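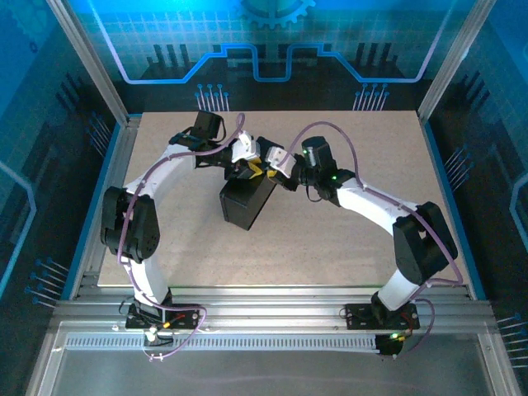
Caja negra rectangular: marcas en la superficie y contenido que se mueve al inclinarla

Categoría: Hogar y organización > Embalaje y regalos
Publicado el sábado, 1 de agosto de 2020
3 respuestas · 321 visitas

Pregunta de Berenice Maldonado

Hola. Vendo juegos de cubiertos antiguos que voy juntando de mercadillos y desde abril los entrego en caja negra rectangular, de cartón forrado, con tapa aparte. Las compro en Zanis, en paquetes de 49 unidades. Tengo dos problemas con ellas.

El primero son los dedos. El forro es liso y cada vez que cojo una caja para meterla en el envío se queda marcada. Paso un paño y unas marcas se van y otras se quedan como una sombra más brillante. En las cajas crema que usaba antes no pasaba, o no se veía.

El segundo es que las piezas se van hacia un extremo. Las dejo bien puestas sobre papel de seda, cierro, levanto la caja, y cuando la vuelvo a abrir las cucharas están todas juntas en una punta. No se rompe nada, pero el cliente abre y aquello parece un cajón.

He probado con guantes de algodón y dejan pelusa. También con más papel, y entonces la tapa no baja del todo. ¿Alguien trabaja con cajas oscuras y me puede decir cómo lo hace? No quiero cambiar de color porque ya tengo las etiquetas hechas para negro.

Respuesta de Xuelian Cheng
Marcada como útil por la autora de la pregunta

He trabajado bastante tiempo preparando pedidos de joyería y cuchillería en cajas parecidas. Te contesto por partes.

Marcas. Las que se van con el paño son grasa de la piel. Las que se quedan brillantes son roce, y esas ya no se quitan. Muchas veces las hace el propio paño cuando se aprieta. Usa microfibra seca y limpia, sin apretar y siempre en el mismo sentido. Nada de alcohol ni de limpiacristales, que levantan el color del forro en los cantos. Haz la prueba en la base de una caja que tengas para tirar.

Los guantes de algodón sueltan pelusa casi siempre. Los de nailon fino no, o mucho menos. Los venden en paquetes de 100 y se lavan bien. Si no te arreglas con guantes, acostúmbrate a coger la caja solo por los dos extremos cortos. La cara de arriba no se toca, y si cae alguna marca cae en un lateral que se mira poco. Con la caja vacía esto sale solo. Con los cubiertos dentro hay que llevarla con las dos manos.

La mesa también cuenta. Si apoyas la caja y la arrastras, cualquier grano de polvo le hace una raya en la base. Hay que levantarla y posarla. Yo prefiero una superficie clara, porque se ve enseguida la viruta o el trozo de cinta que ha quedado encima.
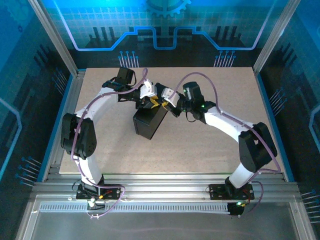 El movimiento de las piezas no se arregla con más papel, se arregla con un hueco a medida. Papel de seda hay que poner el justo para que se vea bonito, y debajo tiene que haber algo que sujete. Una caja agarrada por los extremos pocas veces va nivelada; basta con que quede inclinada y con una esquina más baja, como la negra de la foto, para que lo que vaya suelto dentro se corra hacia ese lado. Por eso te aparecen las cucharas amontonadas. Corta una plancha de espuma de 2 cm al tamaño interior de la caja y hazle ranuras para los mangos. La espuma negra de Dulard se corta con cúter y no desmigaja. Si no quieres espuma, vale una tira de cartón doblada en forma de puente a cada lado, pegada al fondo, con muescas.

Antes de cerrar haz esta prueba: pon la tapa, inclina la caja hacia un extremo, luego hacia el otro, y abre. Si alguna pieza ha cambiado de sitio, la ranura es demasiado ancha.

Y lo de la tapa que no baja: es aire además de papel. Bájala despacio, primero un lado y luego el otro.

Respuesta de usuario anónimo

Yo las forro con film de cocina y listo. El cliente lo quita.

Comentario de Berenice Maldonado: Gracias, pero el film me tira de la etiqueta al despegarlo. Ya lo probé.

Respuesta de tallerdelpuerto

De acuerdo con lo de la espuma. Añado que para cubiertos de plata hay que mirar qué espuma es, algunas oscurecen el metal si pasan meses en contacto. Pregunta al vendedor si sirve para plata o forra la ranura con tela antioscurecimiento. Para acero da igual.

Sobre las marcas, yo dejo las cajas dentro de la bolsa en la que vienen hasta el momento de usarlas y no saco más que las del día. Las etiquetas las pego antes de meter nada, con la caja vacía y bien apoyada.

Comentario de Berenice Maldonado: Algunos juegos son de plata, no lo había pensado. He cortado una plancha de prueba para las cucharas de postre y no se mueven. Con los tenedores me falta afinar las ranuras. Los guantes de nailon están pedidos.

Comentario de Xuelian Cheng: Para los tenedores haz la ranura solo en el mango y deja libre la parte de los dientes, si no, cuesta sacarlos.

Preguntas relacionadas
Cómo quitar pegamento de etiqueta en cartón forrado
Medidas interiores y exteriores de una caja con tapa
Papel de seda que destiñe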